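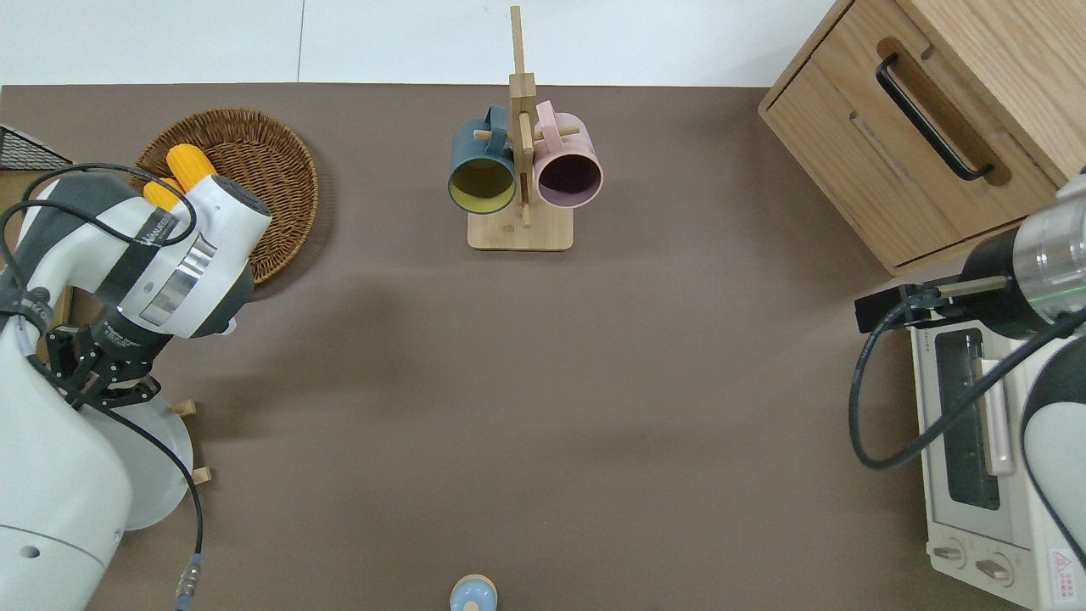 The management of a small kitchen benefits from the same discipline that is applied to any other shared room, and the present entry sets out the arrangements I have adopted for the table. Regular readers will recall that the previous entry dealt with the larder shelves and closed with a promise to turn to the things that live in the open. Foremost among these is the mug tree, which stands near the far edge with a teal mug on one side and a pale pink one on the other, each hung by its handle. It was purchased from Vurnetti after a long period in which mugs were stacked inside one another in a cupboard and could be parted only with some force.

The governing principle is that an item may remain on the table if it is used daily, or if it holds something that is. Items which meet neither condition are to be returned to the cabinet at the end of the evening. The principle was adopted in January and has been relaxed on two occasions, both involving a cake.

Mugs

The household formerly possessed 10 mugs. The majority have been passed on to the Omora charity shop, and I have noticed no inconvenience. A mug is washed after use, dried with a cloth and hung up directly. Mugs are not to be left on the draining board overnight. Guests are exempt from this provision, although several have complied with it unprompted.

I had considered a rail of hooks beneath a shelf as an alternative. The Collet catalogue offers one at a width of 352 millimetres, and it is a handsome article. It would, however, have required drilling, and the terms of my tenancy are clear on the subject.

Baskets

Two kinds of basket are in service, wire mesh and woven wicker. The mesh basket is reserved for small articles which would otherwise migrate across the table: clips, string, the spare bottle stopper. It is to be emptied and sorted monthly.

The wicker basket is round and holds whatever is to be put out, at present two cobs of corn. I should advise against lining a basket of this sort with paper, as crumbs collect beneath the lining and are then forgotten. The weave may be cleaned with a dry pastry brush. I have tried a damp sponge and do not propose to repeat the exercise.

The larger pieces

It remains to record the positions of the heavier items. The drawer cabinet stands at the right-hand corner, with the white toaster oven below it along the same side. I had previously kept the oven on the left, near the baskets, and found that every tray had to be carried across the full width of the table. The present position has been retained since the autumn and is regarded as settled.

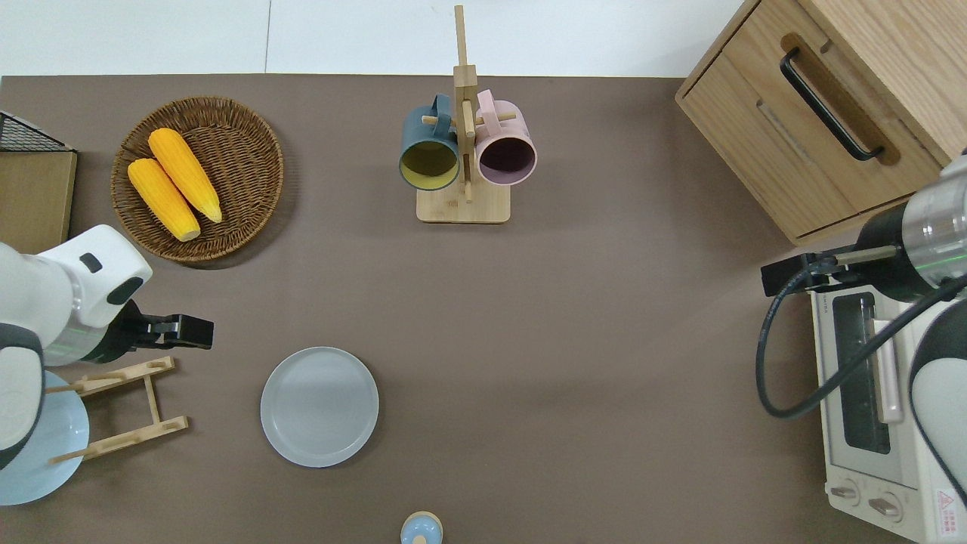

Matters outstanding

The tea towels have not yet been assigned a permanent place. A peg rail from Vestano is under consideration, subject to the same difficulty regarding drilling. The underside of the toaster oven is also due for attention, and the crumb tray will be dealt with at the same time.

14 December 2023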